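## 4. Checking marker tracking in Vurkosum

Hold both grippers in front of you with the cube faces in view of the head camera, then start the tracking node.

1. Point both tips forward and down. Keep sleeves away from the markers.
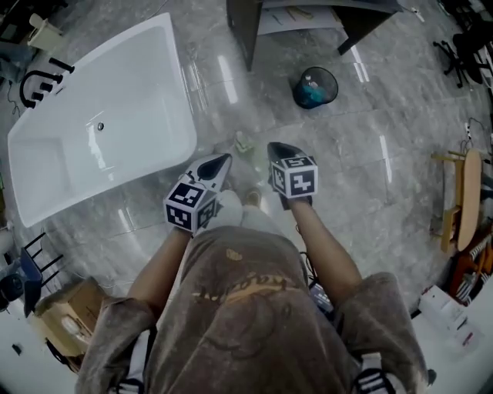 2. Open **Tracking > Live** and wait for 300 poses per hand.
3. Check that the drift reading stays under 3 mm. If it doesn't, run the cube calibration again (section 3).
4. Switch to the gripper view. With a bottle upright in the housing, the cap should stay in view.

**Caution:** don't restart the node while recording. Unsaved poses are lost.

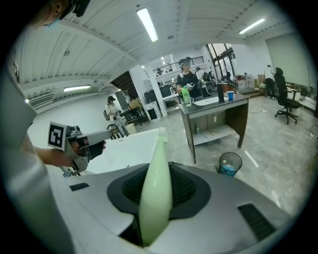
Uyên Châu adds that logs over 3,000 poses load slowly in Sutus, and that splitting them before import avoids the planner timing out.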